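Quick one this week, bit of a rush. The Dritex showroom in town reopened on Monday and a few of us went along at lunch. Two floors now, phones and tablets downstairs, the Turix headsets up top. Queue for those was silly. Got my go in the end, five minutes and a slightly sore nose.

Downstairs much calmer. Snežana Stojanović tried the new Arkik speaker and says it's too bassy for a flat. Price is £555, so thats me out anyway.

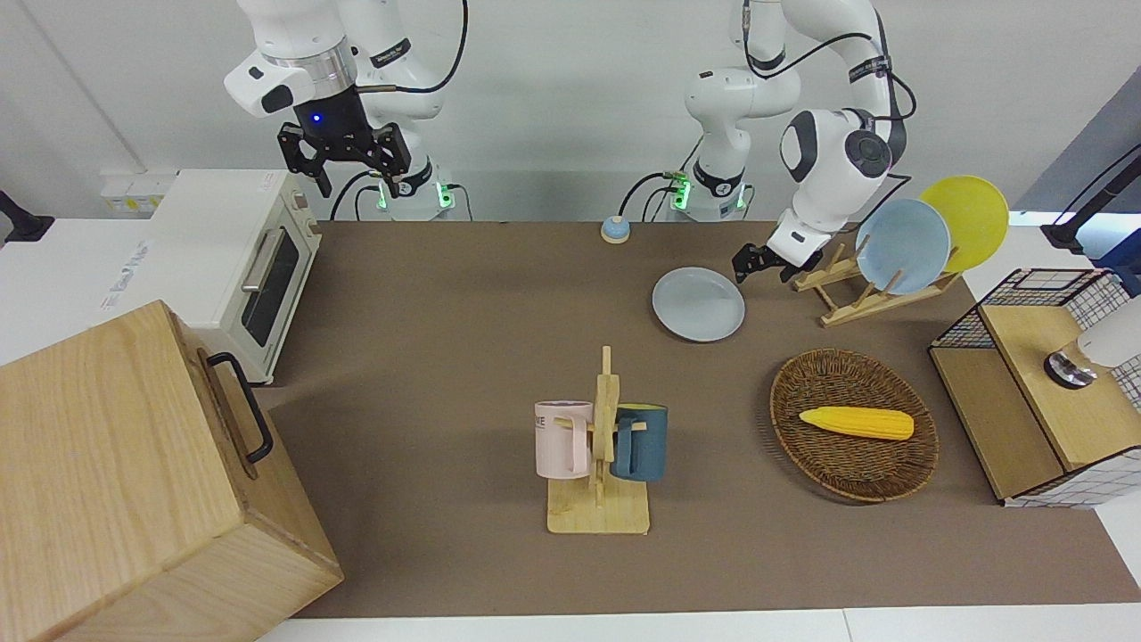 *Two white arms, black grippers, and the dish rack.*

Coffee bar is run by Zupan, decent flat white, hardly any seats. Staff were nice and didnt push the finance plans too hard. Free phone cleaning til October if you bring your own handset, ask at the back desk.

More next time, including the headset write-up I owe you.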